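The Genonar in Isis

I was a lift engineer for most of my working life, and the thing about lifts is that you can stand under one and swear at it. I mention this so that you understand what I brought with me to Siriwardena when they took me on to look after the Genonar. I brought a torch, a set of feeler gauges, a tin of grease I was fond of and a pair of kneepads.

The woman at the front desk gave me a lanyard and a chair.

"Where is it?" I said.

"Where's what?"

"The machine."

She pointed at the chair. There was a monitor in front of it.

The real Genonar, the one with weight, had been in a crate at the docks since September, waiting for a form. In the meantime the customer wanted hours on it. So Siriwardena had built another one inside a program called Simgate, and put that one in a flat called Isis, and it had been going up and down the flat ever since, putting things on worktops and taking them off again. It needed servicing. I asked what on earth could wear out, and was told that this was exactly the sort of question they were hoping I'd ask.

My predecessor had left a logbook. It was a proper one, with a red spine, and I warmed to him. The first page said: TREAT IT AS IF IT WERE THERE. The second page was a drawing of a duck.

I read the rest over my lunch. The routine was this. At eight you stopped the machine and sent both arms home. You opened and closed each gripper through its full travel, ten times, and wrote down the gap at the widest point. You ran each wrist round to its stop and back. You checked the joint temperatures, which were made up by another program and tended to be rather good. Then you drove it down the hallway as far as the green tiles, brought it back, and saw how far it had ended up from where it started. You wrote that down as well. If all the numbers were inside the numbers on the laminated card, you pressed Resume and had a biscuit.

On a lift you'd sign the sheet in the motor room. I signed the logbook and put my initials by the biscuit.

For the first fortnight nothing happened, and I'll admit I took some credit for it. I got to know the flat. Whoever had furnished Isis had a strong feeling for tiles. They'd tiled the passage and the kitchen wall, and then gone back and tiled a column. There was one large painting, all thunder and sunset, hung where the machine would pass it every time, and I used to wonder about whoever had sat at a desk and decided a robot's flat wanted a painting. My own flat has a calendar from a bearing supplier.

Then one morning the left gripper came up short.

It opened, it closed, and it stopped shy of full travel. I did it again and it did it again. On the screen a small yellow box said FAULT 3141, and offered me a button marked Dismiss. I have never in my life dismissed a fault, and I wasn't going to start with one I couldn't smell.

I looked up 3141 in the manual. The manual said: "Obstruction or foreign matter between finger and carriage. Remove cover. Clean. Regrease." There was a picture of a hand holding a brush.

I went to find the software people, who sit upstairs by the good radiator.

"It's got dirt in it," I said.

"It can't have dirt in it."

"The manual says dirt."

"The manual's for the real one."

"Well, this one's read it," I said.

They were very decent. One of them came down and stood behind my chair with a mug, and I ran the gripper for him, and he watched it stop short and said "huh", which upstairs is considered a diagnosis. He suggested I restart the whole of Simgate. I told him that in lifts, if a door sticks and you cure it by turning the building off and on, you haven't cured it. He said that in software you have.

We restarted it. The gripper stopped short.

So I did what I'd have done in a motor room, and went back through the book. There is always something in the book. In lifts it's usually a bracket somebody moved to get at something else and put back with one bolt. I found it a good way in, in my predecessor's square capitals: DUST ON. CUSTOMER'S REQUEST. SEE 266.

Page 266 had been stuck to the back cover with tape, as the book itself ran out well before that. It said that in 2017 the customer had complained that an earlier machine had worked beautifully in Simgate and seized up inside a month in somebody's kitchen. They had asked, in writing, that the next one be given some dirt. So he'd got upstairs to write him some dirt. It settled on the finger carriages at a steady rate, more on the left, where the machine does most of its reaching. Upstairs had added it, and upstairs had then had what they call a reorganisation, after which there was a different upstairs.

"There's a dust," I told the man with the mug.

He looked. It took him until the middle of the afternoon, and he came down again quite pink. There was a dust. It was in a file by itself, and it had been accumulating, very conscientiously, ever since the flat was built.

"I can delete it," he said.

"You can't delete it. It's the customer's dust."

"Then what do you want me to do?"

I said I wanted to take the cover off, clean it and regrease it. He explained, kindly, that there was no way to do this, as my predecessor had asked for dirt and had never asked for a brush. What he must have done on the old machine I can't think. Perhaps he left before it mattered. It may be what the duck was about.

We had a meeting. I've been at meetings about a lift that had dropped, and they were shorter. Someone from accounts wished to know whether a simulated clean should be billed as labour. Someone else asked whether simulated grease was a consumable. I had put my own tin on the table by way of illustration, and it got passed round and sniffed. In the end it was agreed that I should have a brush.

It took upstairs 13 days to make it. For all of those I ran the checks each morning, wrote down the left gap a bit smaller than the day before, and did not press Dismiss. I put the machine on right-hand work only. It went about Isis with the left arm held up out of the way, like a man carrying his own drink through a crowd, and I got quite protective of it.

The brush, when it arrived, was a button. I had asked for a brush and I had hoped for bristles. But they'd done it properly, I'll give them that. You couldn't press it unless the machine was stopped and the arm was home. You had to hold it down for as long as the job would take with your hands, which I'd told them was more than four minutes a finger if you were any good, and if you let go early it left some dirt behind in the corners. When you'd finished it asked what grease you'd used. I typed in the name off my tin.

I did the left gripper and then, because you always do the pair, I did the right. I held the button down with my kneepads on. There was no call for it, except that I'd carried them in every day for weeks and they'd begun to look at me.

Then I took it off right-hand work, ran it down the passage and round to the kitchen, and put the views up.
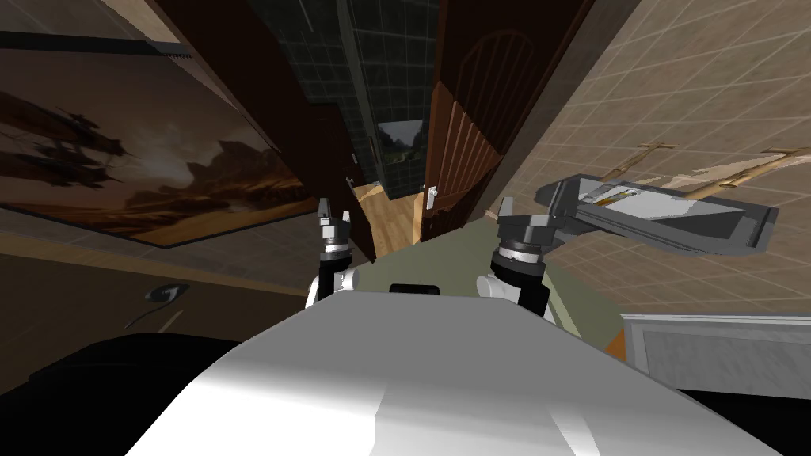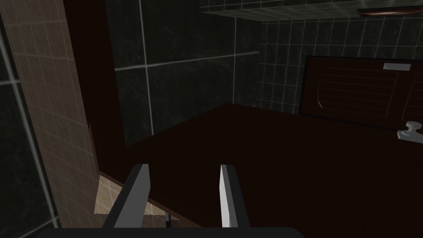
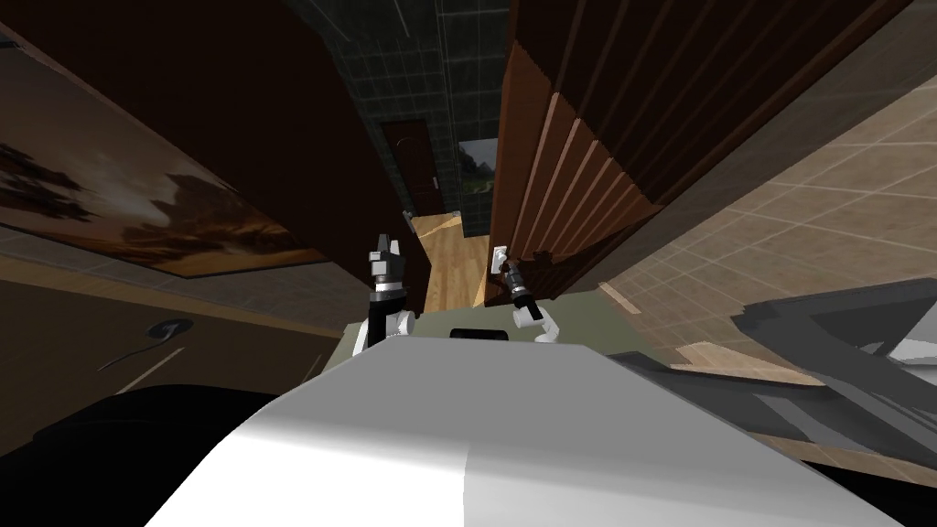 I wrote the gap down, left and right. Full travel on both. I wrote FAULT 3141 CLEARED, CLEANED, REGREASED, PAIR, and the time, which was twenty to six, and everybody upstairs had gone home.

The form came through at the docks the following week. They wheeled the crate into the bay and gave me the crowbar, as a courtesy, and I got the lid off and stood there with my torch. It was bigger than I'd allowed for. It had that smell they have, of packing foam and new paint. I got right in under the left arm with the feeler gauges and had a good look at the finger carriages, and they were spotless. They'd never been anywhere.

I rang the customer to say so, and the customer asked how soon it could be ready. I told them I'd want a few days to get to know it. There was a pause on the line.

"Haven't you been looking after it since the autumn?" they said.

I said that was the other one. I said the other one was running very nicely and I'd be down to see to it at eight, and then I'd start on theirs.

Upstairs have asked whether they can switch Isis off now. I've told them it's due a service.

Stories copyright of their authors | Contact the editors | Back to top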